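Plullholm, the brick room: a few pages from the kitchen move

Quick post, no time. Half the boxes still taped shut. Farah keeps asking for the gallery so here it is, captions typed on my phone between trips down the stairs, sorry for the spelling.

For anyone who missed the last one: Plullholm is the supper club, Clotilde Baudry and me (Margaux) and whoever else is hungry. Old place on the Lecomte side got too small. 27 people on a good night, one sink. New place has brick, light, a long worktop, stairs that will kill us. Opening in September if the permit comes through.

Notes first, in the order things happened. More or less.

THE KEYS
Got them June 20, 2021, a bit after lunch. Two keys, three locks. Hervé Hervieu (landlord, lovely, never on time) says the third one is "a formality". Still don't know what it opens.

THE WALLS
Went round and round on painting the brick. Clotilde wanted everything white. I wanted it left alone. Léonie came by, ran her hand over it, said you'd be crazy to paint that, and that was the end of it. Sealed, one coat, matte. Smelled awful for two days.

Dust, though. Old brick sheds. You wipe down, turn round, wipe down again. Sealing helped a lot but I still keep a dry brush by the door and go over the joints before we put any food out.

THE STAIRS
Nearly 200 trips, I'd bet. Farah carried the stock pots on her head for a joke, then kept doing it becuase it worked. The big mixer went up last with four of us swearing. One chip in the enamel. Not telling which side.

THE SINK
Deeper than the old one. Tap from Sotimero, the tall kind, took two visits to fit as the first hose was short. You can get a full roasting tray flat in the bottom now. I went a bit quiet when I saw that.

MONEY STUFF, FAST
Shelves came to 458 all in, brackets and screws included. Second hand. Lamps were free, Léonie's cousin was clearing out a shop. Zalladex did the extractor quote and I had to sit down. Going with the smaller one.

CLOTHS
Long argument. I say you can't have too many. Clotilde says 60 is a disease. We settled on colors: one color for hands, one for surfaces, one for glasses, and nothing with a fluffy finish near a plate. Old ones get cut up for the floor. Wash hot, no softener, softener makes them useless. Hang them, don't ball them up in the corner (Farah).

GREENS
Market's a five minute walk from here, which changes everything. At the old place we bought twice a week and half of it went limp. Now it's little and often. Way it goes:

Take the band off as soon as you're in the door.
Pull the sad outer leaves, they go in stock or the compost.
Big bowl, cold water, swish, lift out. Don't pour, the grit goes right back on.
Water again. Yes again.
Spin or roll up in a clean cloth, then the fridge.

Lettuce, spinach, chard, all the same. Farah does herbs standing up in a jar and hers last longer then mine, fine, I admit it.

THE WORKTOP
White was a gamble. Shows every beet. But you see what you've missed, and in the evening it throws the light back up and the whole room feels bigger. Rule so far: wipe toward you, wall side first, finish at the front edge. Lift things, don't wipe round them. Whoever wipes round things knows who they are.

Only thing I'd change is where the top runs along the brick. Crumbs love that line.
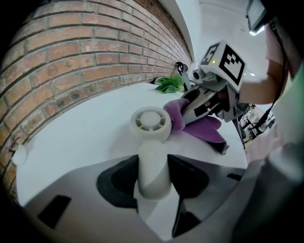
So I've been going along it with the corner of a cloth over one finger, every night, and it's okay. Clotilde wants a strip of sealant all the way down. The wall isn't straight enough in my opinion and it would look lumpy. Hervé says leave it a season and see. He says that about most things.

STILL TO DO
Hooks by the door. Second shelf, the low one, for trays. Labels on the dry goods (Léonie's handwriting, not mine, mine looks like a ransom note). A proper mat at the top of the stairs. Chairs!! We have nineteen and they're from about six different families.

FIRST DINNER
Small one, friends only, to see what breaks. Soup, a huge green salad, roast carrots, Farah's flatbread, plum tart if the oven behaves. It runs hot at the back left so turn the tray halfway. Bring a sweater, the brick stays cool even when it's warm out.

If you said you'd lend us the big ladle, we do need the big ladle. Drop it with Hervé on the ground floor if we're not in. More when I've found the box with the chargers.

Margaux Gaillard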